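Resetting the counter properly

I spent most of Monday rewriting our reset rules for the kitchen tasks. The old version was one line long: "put things back where they were". Everyone who runs episodes read that differently, and by December we had 152 episodes where the start position was anyone's guess.

Zanele Cele and I agreed on the new sheet over lunch. The main points are these.

Objects to be picked start on the blue plate. They may overlap each other and they may hang over the rim, but they must not touch the counter. Soft toys get turned by hand between episodes so the arm doesn't learn one pose.

Fixed items, such as the jars and the toaster, stay put for a whole block of 5 episodes. If one gets knocked, stop, put it back and write it in the log. Don't nudge it mid-episode. 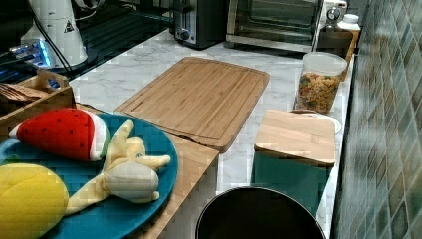 Banana, lemon and watermelon on the plate, big board left clear.

The cutting board is the part we argued over. Ruan Botha wanted it square to the counter edge every time, as it makes the measurements easier. I wanted it at an angle, as people leave boards at all sorts of angles at home. We settled on letting it vary between blocks, with its position noted at the start of each one.

Power cables are the other thing. The rule now says that any cable on the counter must be outside the arm's working area before the motors go on. The person at the stop button checks this – not the person setting out the toys. Two people, two jobs.

The sheet is one side of A4 and it's taped up by the door. Busisiwe Xaba is going through the old logs to see which episodes can still be used, and I'll post her count when she has it. The next batch is 600 episodes, all under the new rules.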